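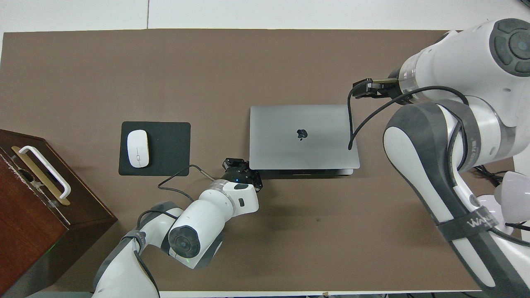
Contents > Part Two: Running the Office > Chapter 6

Chapter 6
Keeping Track of Office Equipment

Every office owns things, and most offices own more things than they have on record. A small accounting practice may have a dozen desks, a few filing cabinets, a copier on lease, and a closet of cables and chargers that has grown over the years. A school district may own thousands of items spread over many buildings. In both cases someone has to know what there is, where it is, what it cost, and when it will need to be replaced. In many organizations that person is the office manager, and the work is done a little at a time between other duties.

This chapter covers the equipment register, the rules for deciding what goes into it, the yearly count, and the disposal of items that are no longer needed. Depreciation is mentioned only briefly, as it is treated in full in Chapter 9. Students who have already taken a course in bookkeeping will recognize some of the terms.

After working through the chapter you should be able to set up a simple register, assign tag numbers, plan and carry out a physical count, and write a short report on the differences you find.

6.1 Equipment and Supplies

The first decision is what to track. Supplies are things that get used up: paper, toner, envelopes, pens, cleaning products. They are bought in quantity and charged as an expense when they are purchased. Equipment is kept and used over a longer period, usually more than one year. A desk is equipment. So are a laptop, a telephone system, and a paper shredder.

Between the two lies a group of items that could go either way. A computer mouse may last for years, yet few offices would give one its own line in the register. The same goes for mouse pads, staplers, desk lamps, and wastebaskets. Most organizations settle the matter with a dollar limit. Anything that costs less than the limit is treated as a supply, however long it lasts.

Take the case of Fostard, a regional seed distributor with its main office in Platville. Fostard sets its limit at $200. An office chair bought for $185 is charged to supplies. A chair bought for $240 is entered in the register. This may look odd when the two chairs stand side by side, but the rule is easy to apply and it gives the same answer every time.

Some items fall under the limit and are tracked anyway. These are called sensitive items. They are small, easy to carry, and easy to sell, or they hold information that should not leave the building. Tablets, external drives, and mobile phones are common examples. An organization should keep a written list of its sensitive items and review it once a year.

6.2 The Equipment Register

A register can be kept in a bound book, a spreadsheet, or a database. The form matters less than the habit of updating it. Each item gets one line, and each line should show at least the following:

Tag number
Description, including make and model
Serial number
Date of purchase and supplier
Cost
Location
Person or department responsible
Condition
Date and method of disposal

Descriptions should be short and should follow a fixed order. Begin with the general noun and then add detail: "Chair, desk, gray fabric" or "Laptop, silver, 13 inch." When entries are written this way, similar items fall together when the list is sorted. An entry such as "Nice gray chair from upstairs" is no use to anyone a year later.

The serial number is copied from the item itself and never from the invoice. Suppliers make mistakes when packing, and a wrong serial number will cause trouble with a warranty claim or a police report.

6.3 Tags

A tag is a label that carries the owner's name and a number. Tags may be paper, plastic, or metal. Place the tag where it can be read without moving the item, and put it in the same place on every item of the same type. On laptops the underside is the usual choice, although this means that each one must be picked up during the count.

Numbers are given out in order and are not used again. Some offices build codes into the number, with a digit for the building and another for the department. Prelness, a firm that runs dental clinics, used such a system for 18 years and gave it up when two clinics merged and half of the codes no longer matched the locations. A plain running number avoids the problem. The location belongs in its own column, where it can be changed.

6.4 Planning the Count

A physical count compares the register with what is on the floor. It should be held at least once a year, at a quiet time. Many firms with a calendar fiscal year choose February, when the year-end work is finished.

Before the count, print the register by location. Tell each department when its rooms will be visited and ask that borrowed items be returned. Two people should work together, one to read tags and one to mark the sheet. Neither of them should be the person who keeps the register.

The Malý furniture company has 4000 tagged items in its offices and showrooms. At its last count, 27 could not be found on the first pass. Most turned up in the wrong room, and two had been sent out for repair without a note in the register. The remaining items were reported to the controller and held open for one month before being written off.

Key terms in this section: physical count, first pass, write-off, sensitive item.

Section 6.5 explains how to record the differences, beginning with items that are present in the building but missing from the list.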